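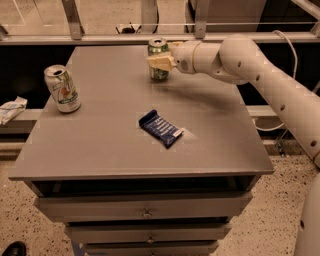

I get more post about my snack drawers than about anything else on this site, so I've finally put the answers in one place. The whole thing started as a filing cabinet sort-out and turned into the office tuck shop, and people seem to want to copy it, which I'm chuffed about! The cabinet is a plain grey one with several drawers and a flat square top, a bit scuffed these days (and I'll admit it could do with a duster). I use the top for whatever's up for grabs, so you might find a couple of cans and a chocolate bar in a dark blue wrapper on it, and everything else lives in the drawers. Right, on to your questions.

Where did you get the cabinet?

Second-hand, from a clearance place on the Skerkton road that has since shut, so I'm no help there, sorry. Any office clearance will have something similar. Check that every drawer pulls out fully before you hand over your money. I didn't, and my bottom one stuck for weeks until I rubbed a candle stub along the runners.

Will the drawers take the weight of full cans?

Mine do, but only the bottom ones. I keep cans low and crisps high. If you load up the top drawer with drinks and pull it right out, the whole cabinet can tip towards you, and you really don't want that. Open one drawer at a time too. I've got a strap on the back of mine fixed to the wall and I'd say do the same, especially if there are children about.

Do you stand the cans up or lay them down?

Up, if the drawer's deep enough. They roll like mad on their sides and you get that awful clonk every time somebody goes in for a biscuit. If you've only got shallow drawers, lay them down and wedge a folded tea towel at the front.

Isn't it a pain that the drinks aren't cold?

A bit, in summer. I move a few into the kitchen fridge in the morning and people swap one in when they take one out. Well, most people do. Chiến Lương from the Zaltby office takes his straight from the drawer and swears it tastes better that way - each to their own.

What about chocolate in hot weather?

Keep it out of the top drawer if your cabinet's anywhere near a window. I lost a whole box of bars in May that way. They're still fine to eat once they've set again, just a funny shape with that white bloom on them, but you can't very well ask people to pay for them.

How do people pay?

An old tea caddy with a slot cut in the lid. Everything's one price, which saves a lot of faffing with change. I did try a sheet where you wrote down what you'd had, and it lasted 2 weeks before the pen went missing.

Can I leave an open can on top?

Please don't, not on mine anyway! The top's only got a thin lip where it sticks out past the drawers, and it won't stop a spill. Drips run down the front and straight into the gaps, and dried pop is horrible to get off. Warm water with a drop of washing-up liquid does it in the end, plus an old toothbrush for the corners.

How do I get scuffs off the grey paint?

I've had some luck with a barely damp cloth and a little bicarb. Go gently, as matt paint goes shiny if you scrub it, and then you've got a shiny patch that bothers you more than the scuff did. I've got one of those already. For proper scratches I'd just leave them be.

Do you get ants or mice?

Never had mice, touch wood. Ants once, and that was down to a split bag of sugared nuts at the back of a drawer. Anything that's been opened now goes in a tub with a proper lid. I have all the drawers out and hoover inside them every month or so.

Do you label the drawers?

I did, then I kept changing what went where and the labels were just fibs. People find the chocolate without any help from me.

Last updated 14 Jul 2020

1,252 shares | 3 comments
Contact | Copyright Jerkport Drawers & Desks | Back to top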